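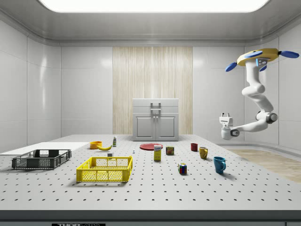
Why do train tracks squeeze together in the distance if the train still fits on them, Gleice Lopes wants to know, and does the same thing happen to people when they walk away?

Great question, Gleice! I've been thinking about it all week, mostly on the platform at Coughlan station, where the tracks run dead straight toward the hills and you can watch them pinch together until they look like one thin line. And then a train comes out of that thin line, a perfectly ordinary train, and it's wide enough for two seats on each side and a grumpy man with a suitcase in the middle.

So the tracks don't squeeze. They stay exactly as far apart as they are at your feet. And people don't shrink when they walk away (my little brother used to think they did, and he waved goodbye to our grandmother with a very worried face). What changes is how much room a thing takes up in your view. That's the whole secret, and the rest of this page is me explaining what I mean by it.

Your view is a slice of pie

Hold your hands up on either side of your face, like blinkers on a horse. Everything between your hands is your view. Now think of your view as a big pie, with your eyes at the pointy middle. Everything you look at gets a slice.

A friend standing right in front of you gets an enormous slice. You have to move your eyes up to see their hair and down to see their shoes. When that same friend walks to the far side of a soccer field, they get a skinny little slice, hair and shoes together, and you don't need to move your eyes at all.

Your friend is the same size the whole time. The slice got thinner. Scientists call the width of the slice an angle – or a visual angle, if they want to sound fancy – and it's the thing your eye really notices. Your eye has no ruler in it. It only knows how wide the slice is.

There's even a handy rule. If your friend walks twice as far away, they look half as tall. Twice as far again, and they look half as tall as that. It isn't perfectly exact when somebody is right up against your nose, but across a playground it works beautifully.

What happens inside your eye

At the front of your eye there's a clear window, and a bit behind it sits a lens, a squishy one, smaller than a button on a coat. Together they bend the light coming in so that it lands on the back of your eye and makes a tiny picture there. The picture is upside down, by the way. Your brain is so used to it that you never notice.

Light from your friend's hair and light from your friend's shoes come into your eye from different directions. If your friend is close, those directions are very different, and the two bits of light land far apart on the back of your eye. Big picture. If your friend is far away, the directions are nearly the same, and the two bits land close together. Small picture.

Edileuza Barros wrote to me last time and said she had tried to explain this to her cousins with two pieces of yarn and it worked better than any drawing. I tried it too, so let me pass it on. Tie two long pieces of yarn to the top and bottom of a chair. Hold the other ends together at your nose. Look at the V shape the yarn makes. Now walk backward, letting the yarn out as you go. The V gets narrower and narrower, and the chair hasn't done anything at all. (Have somebody watch behind you so you don't sit on the cat.)

Back to the train tracks

Now we can fix Gleice's tracks. The gap between two rails is the same all the way along. Right by your feet, that gap takes a fat slice of pie. A little farther off it takes a thinner slice. Way off in the distance the slice is so thin that your eye can't tell there's a gap there. The rails seem to touch.

The place where they seem to touch has a name, and it's one of my favorite names in the world: the vanishing point. It sounds like something out of a pirate story. But you can't ever get there! If you walked toward it, it would move along ahead of you, the same way the end of a rainbow does. Please don't test this on train tracks. A long hallway works just as well, or a straight fence, or rows of corn if you live near some. We have the road to Grorthorpe, which has lamp posts all the way down one side, and at night you get a string of lights that bunch up closer and closer together.

That bunching up is worth looking at twice. The lamp posts get shorter, sure. But the spaces between them get shorter too. Everything shrinks together, the things and the gaps between the things.
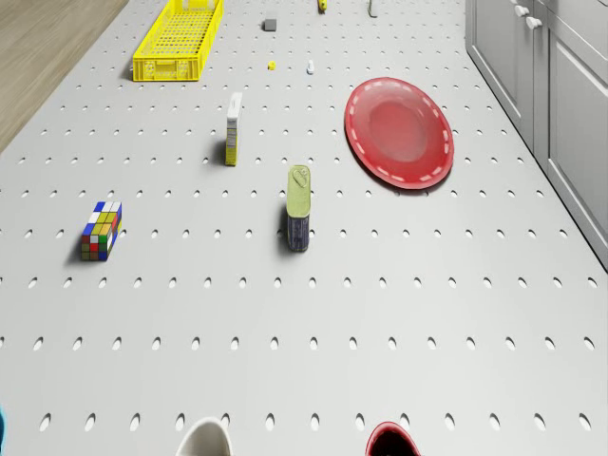 Floors and tables do this just as well as roads, and you don't need to go outdoors to catch them at it. Anything with a pattern that repeats will do the job, such as bathroom tiles or a checkered tablecloth. Crouch down so you're looking along the pattern, with some of it near you and some of it far off. The tabletop in the picture has rows of holes in it, and it's a lovely one for this: the holes at the bottom are big and stretched out, and by the time you get to the top they've dwindled to tiny dots. Then try it with your own floor. Put a finger up and see how many tiles it hides close to you, and how many it hides by the far wall.

Painters had to figure this out

If you look at very old paintings, you'll sometimes see a king who is enormous and a castle behind him that comes up to his elbow. Those painters could draw just fine. Often they made a person big to show that the person mattered, and how far away things were wasn't what they cared about.

Then, 600 years ago, artists in Italy got very excited about painting rooms and streets that looked as if you could walk right into them. They worked out rules for it. The main rule was to pick a vanishing point, put a dot there, and make all the floor lines that run straight away from you head for the dot. After that you find a lot of paintings with checkered floors. A lot! I think they were showing off.

You can draw one yourself. Draw a line straight across your paper for the horizon, which is where the ground seems to meet the sky. Put a dot on it. Draw two lines from the dot down to the bottom corners of the page. You've made a road. Add trees along the sides, big at the bottom and smaller as you go up toward the dot. My first one had a bird on it that came out larger than the tallest tree, so if yours goes a bit wrong you're in good company.

Your brain is cheating (in a good way)

Something puzzled me for years. If people really look so small when they're far away, why don't we scream every time somebody walks down the street?

The reason is that your brain fixes it. It gets a small picture from your eye, and it also gets clues about distance, and it puts them together and decides: normal-size person, far away. It does this so fast that you don't feel it happening. Grown-ups who study the brain call it size constancy.

Rogério Evangelista asked whether babies can do it. Scientists have tested that, and very young babies do seem to understand it at least a bit. It gets better as you grow. Judging big distances takes practice, and I still get it wrong when I look down from a tall building and all the cars look like toys. Your brain has had loads of practice looking across at things and hardly any looking straight down at them.

You can catch your brain at it with your own two hands. Hold one hand close to your face and the other out at arm's length. They look nearly the same size, don't they? Now close one eye and slide the near hand over until it overlaps the far one. Suddenly the far hand looks tiny!

The moon trick

The moon is huge. It's also very, very far away, so it gets a skinny slice of your view. Next time there's a full moon, close one eye, stretch out your arm and hold up your pinky. Your pinky will cover the whole moon. It'll do it even when the moon is low over the rooftops and looks gigantic, and that surprises just about everybody.

The sun is a great deal bigger than the moon, but it's a great deal farther off as well, so the two take up almost the same slice of sky. That's how the moon can hide the sun in an eclipse. Never look at the sun to check this, with your pinky up or without it. It can hurt your eyes for good.

A thing to try with a friend

You need a friend, an open space and a pencil. Stand still, close one eye and hold the pencil up at arm's length. Ask your friend to walk 8 big steps away. Line the tip of the pencil up with the top of their head, and slide your thumb down until it lines up with their shoes. Now ask them to walk another 8 steps and do it again. Your thumb should be much nearer the tip, somewhere close to half as far down as before.

Aparecida Assunção did this on the beach at Viltach and sent her friend 200 steps away, and she says there was hardly any pencil left to measure with. They also had to shout quite a lot.

Words from this page

Angle: how wide the slice is.
Horizon: where the ground or the sea seems to meet the sky.
Vanishing point: where lines going away from you seem to touch.
Size constancy: your brain knowing that a faraway person is still person-sized.

Next month I'm answering Edileuza Araújo, age 9, who would like to know why the moon follows her car all the way home from Fleren.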